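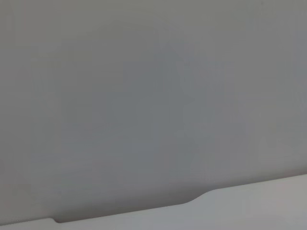

According to Mirjam Frei, no one in Brarnley should ever buy a paper plate again, and she'd say so to the mayor if he asked. She has borrowed from the dish library four times. Two birthdays, a funeral lunch, one block party where it rained.

The dish library is Solange Toledo's. It has been going since last March, out of the back of the old Tavares shoe store, and it does what it sounds like. You come in, you say how many people, you leave with crates of plates and bowls and glasses. You bring them back after. I talked to her on 1/23/20 while she was sorting forks, and she did not stop sorting forks.

"It started with my mother's cupboards," she says. "We were clearing the house and there was just so much. Nobody wanted it. The thrift place took one box and then they stopped picking up the phone."

So she kept it all. Then a neighbor needed plates for a baptism. Then the neighbor's sister.

How much is there now? She makes a face. "A thousand pieces was the goal. We passed that in the summer and I quit counting, but Ademir didn't." Ademir Trindade keeps the loan book, a real paper one, with a pen on a string. By his count it was 717 loans up to Christmas. Some of those are one salad bowl. One was a wedding for 300, which she does not want to talk about for long.

"We said yes too fast. I was borrowing *from* people so I could lend to people."

Was everything returned?

"Everything but the gravy boats. I don't know what people do with gravy boats."

There's no fee. There is a jar. Most people put in a few dollars, some put in twenty, a few put in nothing and she says thats fine, they tend to be the ones who wash up best. The rule on washing is simple — scrape and rinse at home, the library does the real wash. She tried it the other way at first and got too many plates back with a film on them. Now it all goes through the Rutow, a restaurant machine she got second hand for $700, and which took most of the first year's jar money.

"Loud. You can't have a conversation. But two minutes and it's done, and I sleep at night."

And breakage? She shrugs. Things break. You tell Ademir, he writes it down, that's the end of it. She was strict about it for maybe a month and noticed people were hiding chips by stacking the bad plate in the middle. Once she stopped charging, they started owning up.

Nothing matches, or not much. I asked if people mind.

"Brides mind. Everybody else likes it." She does pull sets together when she can, mostly by color. Blues go out as a group and whites go out as a group, and there's a whole shelf of brown seventies stuff that teenagers ask for now. Plain shapes are easier. A plain bowl can be for soup, chips, olives, car keys. Anything with a gold rim can't go in the machine so she turns those down at the door, nicely.

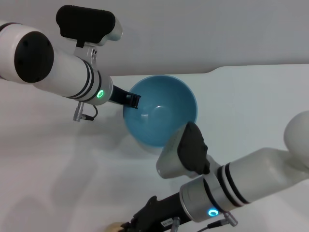 *Light blue bowl, white tabletop.*

What does she turn down besides gold? Crystal. Mugs, because every family in town has tried to give her mugs. Anything with a date on it. Knives are a maybe.

She wants a second shelf unit before spring and a ramp at the back door, the crates are heavy and the step is bad. Audrey-Anne Bouchard has offered to do the drawings for the ramp for free. The landlord hasn't answered yet. Solange is not hopeful about the landlord.

There's also talk of a branch over in Promis, run out of a church hall, but she'd want somebody there to start from scratch with their own cupboards. "I'm not driving plates up and down that road. I did it once with the wine glasses. Never again."

I asked what she'd tell somebody starting out. Long pause, more forks.

"Buy good crates. Don't use cardboard, the bottom goes. Lend to the person who shows up, not the cousin who calls. And get more teaspoons than you think, then get more agian. I started with a drawer full and I couldn't tell you where half of them live now."

Open mornings, knock hard if the machine is running. Parties over 50 people, give her two weeks. If you have one of the gravy boats, she would like it back.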